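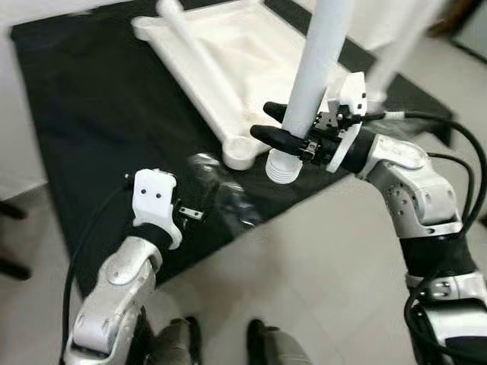

Home Stories Classroom Seasons Archive Contact

The Autumn Board at Mutcombe

Posted 06/08/2020

To all teaching and office staff of the Mutcombe Lower School. This statement is issued by the Office of the Principal in response to questions received during July about the bulletin board in the east hallway. Staff are asked to read it in full before returning to their classrooms.

Background

The east hallway board was purchased from Rahimi School Supply when the building opened. It is made of cork, with a pine border, and is assigned each year to the second grade. The theme for the fall term has always been the tree. Brown wrapping paper is twisted into a trunk and branches, and each child adds leaves cut from colored paper, with the child's name written on the back.

In the last fall term the tree was put up on the usual schedule. The record kept by the second grade teacher shows that 251 leaves were stapled to the board by the end of the first week. The teacher kept this record because the staples were being charged to her classroom budget.

The first irregularity

On the Monday following, the teacher observed that several leaves had fallen. They were lying on the hallway floor beneath the board. The staples were still in the cork, closed, with no paper in them. The leaves were not torn.

The teacher put them back. By the afternoon others had come down. She reported the matter to this office, and this office advised her to use longer staples. A box was ordered from Rahimi and arrived within the week. It made no difference to the leaves, which continued to fall at a steady rate through October, more heavily on days when the wind was from the north. The hallway has no windows.

The children were not troubled. They were permitted to rake the leaves into a pile using the rulers from the math closet, and one lesson was held in which they jumped in it. This office was not consulted about the lesson and does not object to it.

By the start of the winter recess the branches were bare. The teacher asked whether the tree should be taken down and replaced with the snowman set, in accordance with the display calendar. She was told that it should. She went to the hallway with a step stool and a staple remover, and returned some time later without having used either. Her note to this office reads, in full: "I do not think it is dead. I would like to leave it until spring."

Permission was granted for one term. The snowman set was moved to the cafeteria.
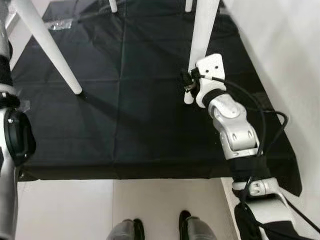 Findings of the district visit

In March, after the building had closed to students, the Murnside District sent an inspector to review fire safety. The inspector's report lists 26 items. Most concern door closers. Item 3 states that the paper display in the east hallway exceeds the permitted area and "has extended beyond its border onto the adjoining wall, and should be trimmed by a qualified person."

The Office of the Principal asked the district what qualification was meant. The district referred the question to Prindwood, which holds the grounds contract for all Murnside schools. Prindwood sent an arborist. He stood before the board for most of an hour, scratched one of the lower branches with his thumbnail, and showed the principal the mark. It was green.

He advised against trimming before the cold months. His invoice was paid from the art budget.

Present condition

The tree came into leaf in the last week of May. The new leaves are of colored paper, chiefly greens. They are not stapled. The second grade teacher has examined the backs of those she can reach, and reports over 71 names, none of them belonging to her present class. She has since compared them with the enrollment list for the coming year. The list had not been printed when the leaves appeared.

Four of the names are not on the list. This office has set four additional desks in the second grade classroom.

Staff are directed to observe the following until further notice. The hallway lights are to be left on during school hours. Nothing is to be pinned to the trunk. Leaves that come down on their own may be given to the children whose names they bear, once those children have arrived.

Two of the four families telephoned on Tuesday to ask about enrollment.

Office of the Principal, Mutcombe Lower School

Comments (3)

secondgradehall: I read this to my husband over dinner and we both stopped at the staples. Very much enjoyed it.

papertrail: Would the inspector really count a wall display that way? Ours only ever asked about the exits. Good story all the same.

M. in the library: I was hoping to hear what happened to the snowman set.

Recent Stories
The Lost Mitten Register
Minutes of the Chalk Inquiry
A Notice Regarding the Paper Moon
Regulations for the Spring Border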